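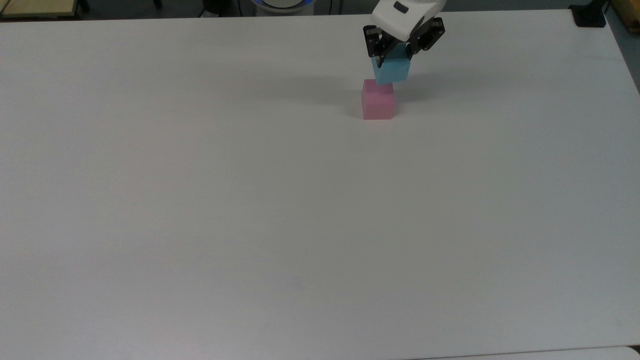 Gallery Assistant, Prints and Editions
Stonier, Fluvdale
Part-time, permanent

Stonier sells limited edition prints and small original works by artists in the early part of their careers. Most of what we sell costs less than $400, and many of our buyers have never bought art before. We have a shop and gallery on the ground floor, a stockroom behind it and an online store that now makes up the larger share of our sales.

We are looking for a gallery assistant to join us in September. You would work with Trudy Tamihana, who runs the gallery, and Recep Başaran, who handles editions and artist contracts.

What the job involves

Talking with visitors in the gallery and helping them choose work, including people who are unsure what they like or what they can spend.
Packing prints for shipping, flat and in tubes, and booking the carrier.
Keeping stock records up to date. We hold more than 1,000 prints at any time, and each one has to be matched to its edition number and certificate.
Writing short texts for the online store — size, paper, edition, a few lines on the artist.
Helping to hang and take down exhibitions. We change the main wall every 2 months.
Working at evening openings, which run until 9 p.m.

Our next show is Kılıçarslan, a series of etchings and monotypes, and the person we hire will help prepare it from the first delivery through to the opening. After that we start taking submissions for Stistano, our yearly open call. It brings in a lot of email, and answering it will be a large part of your work while the call is open.

What we are looking for

You should have worked with customers before, in any kind of shop, box office, library or similar. You need to be careful with paper and with paperwork. You should be comfortable using a spreadsheet and able to write a clear email without help.

An art degree is not required. Some knowledge of printmaking is useful, and if you can tell a screenprint from a giclée you will have a head start, but Recep will teach you what you need for the job. Spanish would be welcome.

The work includes standing for long periods and lifting framed pieces. Large frames are always moved by two people. The stockroom is up three steps with no ramp — please talk to us if this would be a problem, and we will look at how the duties could be divided.

Hours and pay

60 hours a month, set out in a schedule you receive a month ahead. Weekend shifts are shared evenly among the staff. Pay is hourly and will be given in writing to everyone invited to interview. You get paid vacation, a staff discount on all editions and paid time for evening openings.

How to apply

Send a resume and a letter of no more than one page to Trudy Tamihana at the gallery. In the letter, tell us about one work of art you would like to own and why. It can be by anyone, at any price. Please do not send a portfolio. Artists who want to show us their own work should wait for the Stistano call.

Interviews will be held at the gallery and take 60 minutes, including a short packing exercise. We reply to all applicants.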